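Ticket: Episodes saved with gripper values running behind the arm
Project: Odby tabletop collection, Rornton site
Status: Resolved, one follow-up open
Opened: Thursday, April 4, 2019 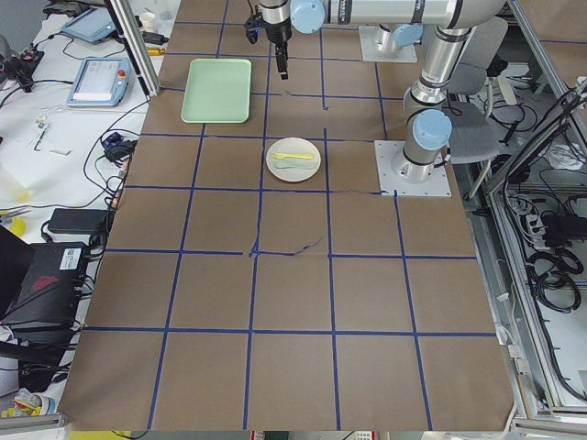 Hello all, and sorry in advance for the length of this one. I would sooner write too much than have somebody chase the same thing again in a few months, and I suspect we will see it again in one form or another.

The short version is that the gripper channel in our saved episodes is late compared with the joint channels. If you play an episode back, the arm reaches the spoon, sits there, starts to lift, and only then does the gripper value in the log begin to close. The wrist video shows the fingers closing when they should, so the robot is fine and the demonstrations are fine. The record of them is what's off. A policy trained on that is going to learn to close on air, and I'm fairly sure that is what we were seeing in last week's evaluation, when we all blamed the lighting (me loudest of all, I'm afraid).

What I know so far

The task is the usual one: move the spoon and the cloth from the plate to the tray, with the start cells on the grid reshuffled between episodes. We have 3,488 episodes of it on the Ghanem storage box. I wrote a small script that finds the moment the fingers stop moving in the wrist video and compares it with the same moment in the gripper log. It flags 1,865 episodes as late. Every one of those was recorded after the February update to the Semetell recorder, and nothing before the update is flagged.

The typical delay is almost 700 milliseconds. I had expected it to wander around, but it is very steady within an episode and only shifts a little between sessions, which made me hopeful that we could repair the data without throwing any away.

Things I tried, in order

Restarted the recorder and both arm controllers. No change, but it felt good to have it out of the way.

Swapped the network cable on the gripper side for a new one. No change. I left the new one in, as the clip on the old one was cracked.

Recorded a handful of episodes with the second arm powered down, in case the two were fighting over the same port. Same delay, to within a few milliseconds.

Checked the clocks. The recording machine and the controller agree very nicely, and I spent most of a morning proving this to myself, so please take my word for it.

Turned off the wrist camera stream and recorded with joints and gripper only. The delay went away completely! I turned it back on and the delay came back. I did this four or five times just to enjoy it.

Reply, same day, afternoon

Found it, I think. Before the update, each channel was stamped when its message arrived. Since the update, the recorder puts the gripper messages in the same queue as the wrist images and stamps them when they come out the other end. The images are big and slow to compress, so the little gripper messages stand in line behind them like someone buying a stamp behind a person mailing 20 parcels. The joint values have their own queue, so they come through on time.

There is a setting for it in the recorder's config file, called shared_queue, and the update turned it on. I set it to off, restarted, and recorded a fresh batch. The script flags none of them. I also watched several by eye, and the value starts to close right when the fingers do, on the spoon and on the cloth both.

The cloth took me longer to judge, I should say. With the spoon the fingers stop hard and the moment is easy to find. With something soft they slow down and squeeze, and the script has to guess at where the stop is. I widened its window for cloth grasps, and that seems about right, but if anyone has a better way I would be very glad to hear it.

Repairing the old episodes

The raw messages carry the controller's own time in the header, and we have been keeping the raw files, so nothing has to be guessed. I wrote a second script that rebuilds the gripper channel from those header times and writes the result next to the original. It does not overwrite anything. It ran overnight on the flagged episodes and got through all but 2, where the raw file ends early. I have marked those as excluded in the index and don't think they are worth anyone's evening.

If you have made your own copy of the dataset since February, please throw it away and pull again. The repaired version has "regrip" at the end of the folder name. If you have a training run going on the old copy, I would stop it – I know that hurts, and I stopped one of my own this morning.

Before you record anything new

Check that shared_queue is off. Then do one throwaway episode where you open and close the gripper three times with the arm held still, and look at the plot. The fingers in the video and the line in the plot should move together. It takes a minute, and I have added it to the start-of-session checklist just under the line about homing the arms.

Still open

The recorder puts its config back to the defaults whenever it is reinstalled, so this will bite us again at the next update unless we keep our own copy of the file somewhere sensible. I have written to Semetell support asking whether the default can be changed, or at least whether the release notes could mention it. I will leave that part of the ticket open until they write back.

Thank you to everyone who put up with the rig being tied up while I poked at it. It's free again from this afternoon, and the calendar is up to date.

6 comments
2 shares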